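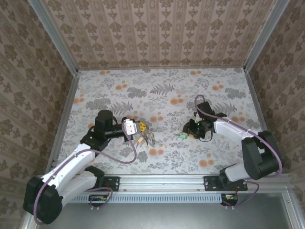
*Two-arm cell, keys and green tag on the floral paper.*

Home | Data | Rules | Changelog | Contact

Jun 29, 2019 | by the Teldale cell team

Filed under: Datasets, Good Practice

# Plekport Keys: data card and house rules

Plekport Keys is a set of 233 two-arm episodes recorded at our Sultcombe bench. We love this task! Keys slide, fan out and hide under each other, and a patterned surface makes them even harder to pick out.

## Rules for recording

- Lay the paper flat and tape it under the side rails. Change it if it tears.
- Check the cable slack on both arms before power-up. A loop may rest on the paper but must never cross a key or tag.
- Hands stay outside the rails while either arm is live.
- Run new motions at 10 percent speed first, then go up to 90 at most.
- One arm per object. If both need the same bunch, the left arm goes first.
- Keep failed episodes and mark them `fail`. They're some of the best material in here!

## Splits

200 episodes for training, the rest held out. Please don't tune on the held-out part.

## Known gaps

Wallpaper changes were not logged before December, so `wall_id` is blank in older episodes. Lombardi labels use the old tag names (`fob_g` is the green one).

## Adding your own

Copy `rules.md` into your folder, fill in the cell sheet and send both along with the first batch. New key bunches very welcome, the messier the better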